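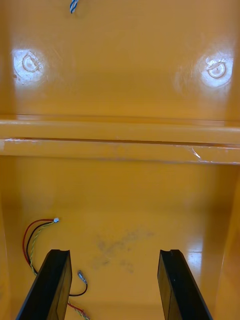

Wrist cam, Cestitz housing, fingers open, loose wires on the floor at left.

19 September 2023

Harness job on the orange housing stopped at cycle 127 of a planned 200. Arm went into protective stop on the way down to pick the black lead with the crimp terminal. Log says force limit on Z, code 305. No one was inside the fence.

Checked so far:
Fingers close and open fine by hand from the pendant.
Target point was 8 mm too low. The depth reading jumps whenever the glare patch on the right side of the floor gets near the tips.
Small white chip on the rim of the ledge. Can't say if we did it. It isn't in my April notes, but I didn't look for it then either.

Giorgia Dal Bello thinks the Clastis driver is filling holes in the depth map with whatever is next to them. I think so too, but haven't proved it. Turned filling off and the bad points now come back empty, so the planner refuses the pick.

Not to be run in auto until there's a hard Z floor in the cell config. Slow mode only, hand on the stop.

To do: try the Parisi diffuser, wipe the grey smudge off the floor, rerun from cycle 127.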